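Section 6: Your first practice shift on the simulator

Before you drive the real arm at Pascual, you'll spend time in the Ornari practice room. I wrote this section after we switched the Kidlow packing line over, and I've tried to put in everything I wish I'd had on my own first day (mostly the boring stuff, sorry!).

What changes for you: the lifting goes away, and the watching gets bigger. I used to go home with sore shoulders. Now I go home with tired eyes, so please take your breaks – they're on the rota for a reason.

Starting up

1. Log in with your shift number and pick Kemari from the list of rooms.
2. Wait for the green check. If you get code 531, log out and back in once. If it comes back, tell your lead.
3. Set the speed to 3. You can go up to 6 later, but please don't on your first day.
4. Open the gripper all the way and leave it open while you look over the room.
5. Switch to the right-hand view and find the floor before you move anything.

Note: The practice room doesn't save your position. If you step away for lunch, you start again from step 1.
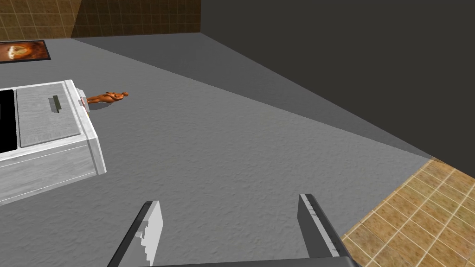
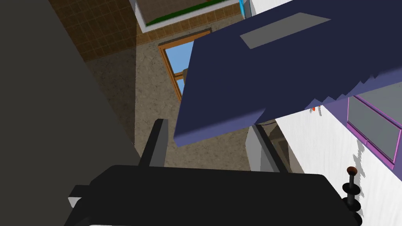
Getting used to the wrist view took me longer than any other part of the job, and I'd packed boxes by hand for years. Your body knows where your hands are, and all of a sudden it doesn't get a vote. My trick is to pick one thing that stays put and steer by it. In the view that looks down at the floor, I use the white box with the little dark green handle on its lid. In the other one I go by the wooden window with the blue sky in it, and I keep an eye on that big navy slab at the upper right. Lose your marker and you stop, simple as that.

Moving and stopping

6. Nudge the stick forward and let go. Do that until it feels dull.
7. Close the gripper on nothing, then open it again.
8. Press Hold, take your hand off the stick and count to 6.
9. Press Release and carry on.

Caution: Hold pauses the practice arm only. On the real line you use the red button on the post, every time, even if the screen says the arm has stopped.

Caution: Don't practice with one screen and run the live line with the other. I've seen it tried – it went badly.

When you've finished 19 clean runs, your lead signs you off for the live line. Some people get there in a day and some take a couple of weeks, and your pay is the same either way. If you'd prefer to stay on hand packing, tell your lead before the December rota goes up.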